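Section 4: Setting up the Senero bedroom humidifier

4.1 Before you start

Heating takes a lot of moisture out of indoor air, and dry air can leave lips cracked and cheeks tight by morning. The Senero puts a fine cool mist back into the room. It does not replace a moisturiser.

Check that you have the base unit, the water tank, the tank cap, the mist nozzle and the mains lead. The filter is already fitted inside the base. If it is missing, order part 2710 from Hinik before using the unit.

4.2 Filling the tank

1. Lift the tank straight up off the base and turn it over.
2. Unscrew the tank cap anticlockwise.
3. Fill with cool, clean water to the MAX line. The tank holds 1000 ml.
4. Screw the cap back on until it stops, then turn the tank upright over a sink and check for drips.
5. Lower the tank on to the base.
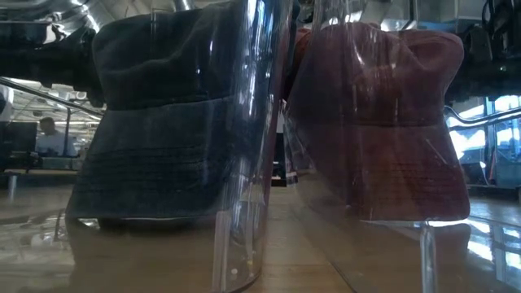

Dark navy and maroon baseball caps on a light wooden tabletop.

Caution: do not add oils, salts, perfume or skin lotion to the water. They damage the filter and are not covered by the guarantee.

4.3 Choosing a position

1. Stand the unit on a level, water-resistant surface at bedside height.
2. Leave 20 cm of clear space on all sides.
3. Point the nozzle into the room, away from curtains, bedding and your face.
4. Keep the mains lead where it will not be tripped over at night.

Note: mist blown straight at the skin feels pleasant for a few minutes but leaves the pillow damp. Aim it past the foot of the bed.

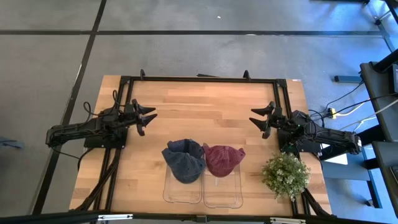
4.4 First use

1. Close the bedroom door and windows.
2. Plug in and press the power button once. The display shows the humidity in the room.
3. Press + or – to choose a setting. Start at 45 per cent and leave it there for the first few nights.
4. Press the moon button for night mode. The display dims and the fan slows.

The reading may jump up and down for the first half hour. Leave it to settle before changing anything.

If you see water on the inside of the windows in the morning, lower the setting by five per cent. In a hard February frost you may need to do this twice – cold glass collects moisture quickly.

4.5 Daily care

Empty the tank every morning, rinse it and leave the cap off until evening. Wipe the base with a soft dry cloth. Never hold the base under a running tap.

After 1390 hours of use the filter light turns amber. See Section 6 for how to change the filter.

Section revised 14th September by Perrine Pruvost.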